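Speaker notes – Hard water in small commercial kitchens
Talk for the Wellwood catering managers' group, October
Speaker: Tayla Te Moana. Slides by Heriberto Figueroa.

Slide 1 – Title
Introduce self. Say where the toilets are. Handout is at the back, one per site, not one per person.

Slide 2 – What hardness is
Hardness is the amount of dissolved calcium and magnesium in the water. Reported as milligrams per litre of calcium carbonate, or ppm, and the two figures are the same for our purposes. Older dishwasher manuals use German or French degrees. The conversion table is on the handout, do not read it out.
Temporary hardness comes out of solution when the water is heated. Permanent hardness does not. Scale in a boiler is nearly all temporary hardness.

Slide 3 – Local figures
Wellwood main kitchen tests at 180 ppm. Sosley site is on a different supply and is softer. Ask for a show of hands: who has tested at the tap in the last year? Wait for it.
Supplier figures are averages for a zone. They are a fair starting point but a kitchen at the edge of a zone can differ from one month to the next.

Slide 4 – How to test
Run the cold tap for a minute first. Use a clean glass, not one straight out of the machine, as detergent residue affects the strip.
Strips are good enough for setting a softener. Drop kits are better if you are close to a threshold.
Write the result on the inside of the cupboard door with the month. Three readings over a year are more use than one very careful reading.

Slide 5 – What scale does to equipment
Heating elements: scale insulates the element, which then runs hotter than it was designed to. The usual failure is at the element, and the thermostat gets the blame.
Spray arms: jets narrow unevenly. Wash results drop on one side of the rack before the other.
Steam ovens: scale flakes off and blocks the drain. Check the drain filter before calling anyone out.
Coffee machines: flow slows, extraction time goes up, someone changes the grind to compensate. Tell the Sotby story here if time allows – grinder adjusted four times in a month, blocked restrictor found on the fifth visit. Skip if we started late.

Slide 6 – Treatment options
Base exchange softener. Swaps calcium and magnesium for sodium. Needs salt and a regeneration cycle. Right choice for dishwashers.
Cartridge filter. Reduces temporary hardness, fitted to a single appliance. Right choice for coffee and most combi ovens. Has a fixed capacity in litres and must be changed when that is used up, whatever the calendar says.
Reverse osmosis. Takes out nearly everything. Wastes some water and needs a tank. Worth it for glasswashing where spotting is a complaint.
Magnetic and electronic conditioners. Somebody will ask. Our position: we have not seen results we could repeat, so we do not specify them.

Slide 7 – The Tejada kitchen
Small site, one pass-through dishwasher, one combi oven, no treatment at all when Heriberto first surveyed it.
Repairs to the dishwasher over the previous 12 months came to 900 pounds, mostly elements and labour. Softener fitted in the plant cupboard, cartridge on the oven.
Points to make: the pipework took longer than the softener. The isolating valve was seized. Budget for that.
Do not claim a payback period. We do not have a full year of bills yet.

Slide 8 – Regeneration
A timed softener regenerates whether or not the water has been used. A metered one counts litres. For kitchens with quiet spells, metered is cheaper on salt.
Set regeneration for 2 a.m. and check the clock after every power cut. A softener that regenerates at lunchtime may pass hard water to the machine for the length of the cycle, depending on the model.
Use tablet or block salt according to the manual. Do not mix them. If the salt level has not moved in weeks, look for a bridge, a hard crust with a gap beneath it. Break it with a broom handle, gently.

Slide 9 – Descaling
Treatment slows new scale. It does not reliably shift what is already there, so descale before fitting.
Citric acid for light deposits. Stronger products only where the maker allows them, and never on aluminium parts.
Never mix descaler with anything containing chlorine. Say this twice.
Rinse, run an empty cycle, rinse again.

Slide 10 – Record sheet
Columns: month, hardness in, hardness out, salt added, cartridge litres, initials. The printed sheet has 26 rows and fits on one side.
Sosley use a spreadsheet – also fine, provided somebody opens it.

Slide 11 – Questions
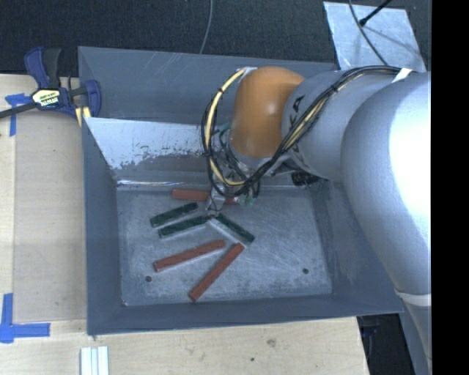

Does the cold drinking tap need to come off the softened supply as well?
Leave it on the untreated mains. Take the branch for the drinking tap before the softener and label both pipes.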